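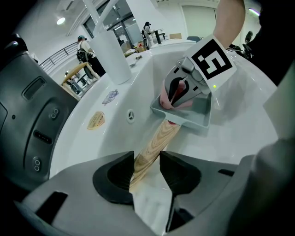 Home | Issues | Tools | Write in

From the tooling corner, with Melaniia Kushnir

So I promised in the last issue that I'd stop complaining about timestamps, and I'm going to break that promise right away (sorry!). We finally moved our gripper sessions over to the new sync tool, Velow, and I have opinions.

If you haven't followed along, the short version goes like this. Each hand-held gripper gives us its own video, there's a head view on top of that, and the policy wants all of them lined up before it can learn anything useful about two hands working together. Our old script, Gamage, lined things up once at the start of a recording and then just hoped for the best. On short clips you'd never notice. On the long sink-cleaning ones the streams had slid apart by about 200 milliseconds by the end, and you could watch one hand let go of something before the other hand had taken it. Great magic trick, terrible training data.

Velow checks the match all the way through instead. It looks for moments when one gripper's marker shows up in another view, works out where both hands must be, and nudges the clocks until the stories agree. I was sure it would choke on shiny surfaces, and a sink is pretty much all glare, but it mostly held up. Where it does struggle is when a marker is tilted far over or half hidden behind an arm. Then the pose flips, and the hand on my screen suddenly points backward for a moment. I added a dumb little filter that throws out any pose that jumps too far from the last good one, and it's the best 40 lines I've written this year.

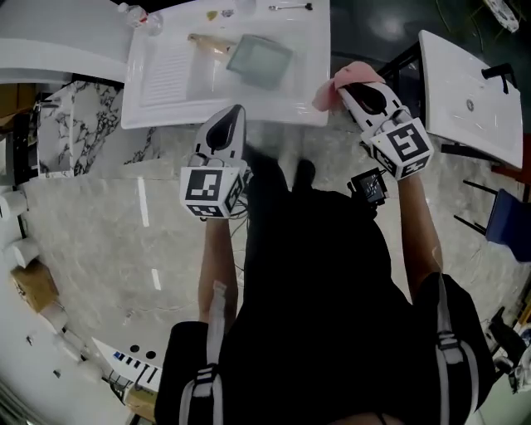
The other thing I've been poking at is how we cut a long session into pieces. My first try split wherever both grippers stopped moving, which sounds fine until you remember that people stop to think. I was getting tiny useless clips of somebody hovering over a tray, deciding what to pick up. Now I look at finger opening as well as speed, so a cut needs a real change in grip near it. Much better! Cloths are still a pain, though. A soft cloth squashes down so far that the fingers look almost closed, and the code keeps telling me the hand is empty. I have 6 sessions labeled by hand to check against, and I'd love a second person to label the same ones so I know how much of the disagreement is just me.

If you want to try it, the branch is called udura and the viewer opens with the sample session already loaded. Please turn on the pose overlay before you report a bug, it saves us both a lot of back and forth. The overlay is slow on older laptops and I know about it. I'm hoping to have the faster one merged by July, along with a proper settings page so you can stop editing my config file by hand.

2 comments | 40 shares

Contact the editors | © 2023 Tado Newsletter | Back to top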